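布たたみの実演データを手持ちグリッパーで集めている話を、忘れないうちに連投で書いておく。
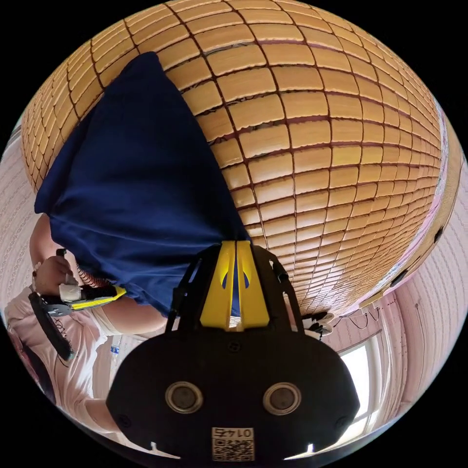
1/
先月から始めた布の課題、ようやく収録の手順が固まってきた。ロボット本体は使わず、人が両手に一台ずつグリッパーを持って布を扱い、その動きをあとで方策の学習に回す方式。遠隔操作も並行してやっているが、布に関しては今のところ手持ちのほうがずっと速い。

2/
現時点で収録済みは1,464本。検品で残ったのが1,422本。落とした分の大半は、自己位置の推定が途中で飛んだもの。動作そのものの失敗で落とした本数は少ない。

3/
推定が飛ぶ原因はだいたい決まっている。手首を速く返したとき、カメラが布に近づきすぎて視野がほぼ一色になったとき、この二つ。濃い色の無地の布は特に厳しい。下に細かい格子や目地のある敷物があると、布の外側で特徴点が拾えるのでかなり助かる。

4/
ただし表面につやのある敷物は光の反射が動く。窓が近い部屋だと午前と午後で結果が変わる。うちでは地図作成を収録の直前に毎回やり直すことにした。朝に作った地図を夕方まで使い回した日は、午後分をほとんど捨てた。

5/
収録者への指示は最初A4で三枚あった。今は半分の紙一枚。
・開始姿勢で一拍止まる
・布に触る前に指を開ききる
・つまんだら持ち上げてから動かす
・終わったら指を開いて離れる
これだけ。細かく書くほど動きがぎこちなくなった。

6/
「つまんだら持ち上げてから動かす」は後から足した項目。人は布を面の上で引きずっても平気で形を直せるが、その動きを学習した方策は引きずったまま止まらなくなることがある。直す部分を真似できていない。

7/
両手の同期について。左右のグリッパーは別々に記録していて、時刻合わせは開始時に一回。長い収録だと後半でずれてくるので、一本を53秒以内に収めるようにした。布一枚をたたむには十分足りる。慣れた人ならかなり余る。

8/
ラベルの話。機体の識別はグリッパーに貼ったQRコードで管理している。左右を逆に持ったまま始める事故が何度かあり、収録開始時に読み取って左右を確認する処理を入れた。入れてからこの種の事故は出ていない。

9/
遠隔操作との比較も少し。同じ課題を遠隔でやると、一本の所要時間が三倍近くなる。力の感覚が返ってこないので、薄い布の一枚目だけをつまむのがとにかく難しい。手持ちだと指先に抵抗が伝わるから、初めての人でも数本でできるようになる。

10/
一方で、手持ちのデータには「腕が届かない動き」が混ざる。人は体をひねったり一歩ずれたりして角度を作る。ロボット側で再生すると関節の可動域を超える。逆運動学で引っかかる軌道は学習前に弾いている。さっきの1,422本は弾く前の数字なので、実際に使える本数はもう少し減る。

11/
弾きすぎも問題で、布の奥側の角をつまむ動作ばかりが落ちた時期があった。そのまま学習させたら、手前の角だけ器用な方策ができた。今は落ちた軌道を動作の種類別に集計して、偏っていたら立ち位置を変えて録り直している。

12/
使っている道具について聞かれたので。
グリッパーはTondentの貸出機。軌道の整形とフィルタはStaltari。検品画面は自作で、内部ではDevskaと呼んでいる。Devskaは公開の予定なし。人に見せられるコードになっていない。

13/
Tondentの指は樹脂で、布を長くつまんでいると先端がつるつるになってくる。滑り始めると収録者が無意識に強く握るので、握り幅のログを見ればだいたい分かる。交換の目安を本数で決めようとしたが、人による差が大きすぎてやめた。

14/
参加者は8人。全員、最初の二十本は練習扱いにして学習には入れていない。惜しい気もするが、混ぜると把持の直前の迷いがそのまま方策に出る。布の上で指を開いたり閉じたりして先に進まない、あれ。

15/
上手すぎる人のデータも少し困る。途中で布を軽く振って空中で広げたりする。見ていて気持ちいいが、今の制御周期では再現できない。この手の動作は別フォルダに分けて取ってある。いつか使いたい。

16/
失敗からの立て直しは意図的に録っている。つまみ損ねた状態、角が折れ込んだ状態から始めて、直して終わる。これを足す前と後で、実機での粘り方がはっきり違った。成功率の数字は条件を揃えて測り直してから出す。

17/
質問への返信をまとめて。
・片手だけの収録も使うか → 使わない。別の課題にした
・手袋は → なし。握りの癖が変わる
・布の種類は → 無地の薄手から始めて、今は柄物と厚手を追加中
・頭にカメラは → 付けていない。手元の視点だけ

18/
手元の視点だけだと、もう片方の手が視野から外れる場面がそれなりにある。魚眼でも端のほうは歪みが強く、相手側の手の位置は画像からだと粗くしか取れない。左右の相対姿勢を入力に足すかどうかで、いま試しているところ。

19/
足した版は角を合わせる段階で明らかに良い。代わりに、開始位置が学習時と違うと崩れやすい。まだどちらとも言えない。

20/
次はBilykの双腕機での再生。5月に枠をもらっている。それまでに厚手の布の収録を終わらせて、指先の交換部品も追加で頼んでおく。続きはこのスレッドにぶら下げます。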